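A cell that handles small parts is judged by its arm, its gripper and its cameras. It ought to be judged first by the condition of the parts placed in front of it. At Prutum we run two cells that practice handling common office tools, and after nearly four years of looking after them I have come to hold that the bench where those tools are checked deserves the same standing as the machine.

The usual practice is well known. A cell is commissioned, its maintenance schedule is written, and the schedule covers joints, cables, finger pads, calibration and the emergency stop. The objects the cell is meant to handle appear in the schedule as a single line, if they appear at all. They are treated as supplies. When grasp failures rise, the first work order goes to the arm.

Our own records at the Plasness site argue against this. Last spring the second cell began to drop hole punches at the turnover step. The technicians replaced the finger pads, repeated the hand-eye calibration and reduced the closing speed. The failures continued. Themis Kontogiannis then asked for the punches themselves, and found that the lever springs on several had weakened. The gripper was closing on a lever that gave way earlier than the force limit expected. The cell had been adjusted to suit worn tools, and the adjustments had to be undone before it would handle sound ones.

It may be objected that a machine intended for ordinary offices must cope with worn tools. I accept the aim. A worn punch is a useful test when the operator knows that it is worn. When the operator does not know, the result cannot be assigned to anything, and the time spent on the arm is lost.

A second objection concerns cost. Nyarko, which supplies our fixtures, offers a gauge station that measures lever force automatically, and some colleagues would prefer to wait until one can be purchased. I do not think waiting is justified. Most faults in a tool of this size can be found by hand at an ordinary desk by a person who knows how the tool should feel. The lever should travel freely, the hinge pin should sit straight, and the base should close without play. A tool that fails any of these is tagged and kept out of the cell until it has been repaired or recorded as a worn sample.

The work requires good light, a clear surface and a person who is not being hurried. It should be entered in the maintenance log under the name of the cell that will receive the tool.

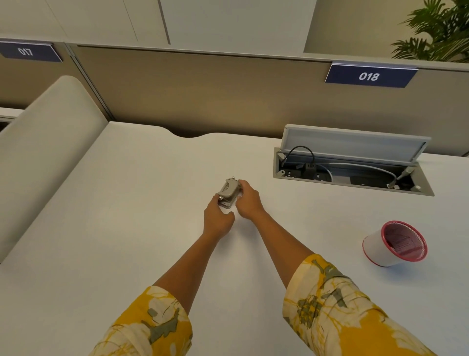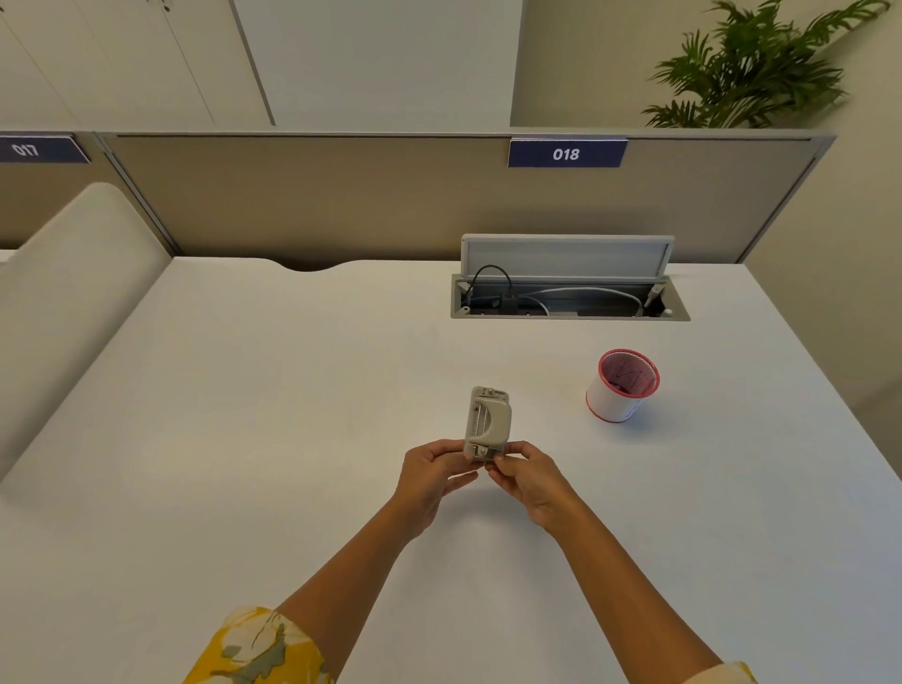

Hand inspection of a small tool at desk 018.

## What the schedule should say

I would ask for three changes. Object checks should be listed beside the arm checks and signed by the same person. No calibration should be repeated for grasp failures until the objects in use have been examined. The Flasto log, which now opens a new record for each arm fault, should require the tag number of the object involved.

The Wednesday maintenance period is long enough for this if the finger pads are inspected in the same session. The present schedule has 9 entries for the arm and one for everything it touches, and I would begin by correcting that proportion.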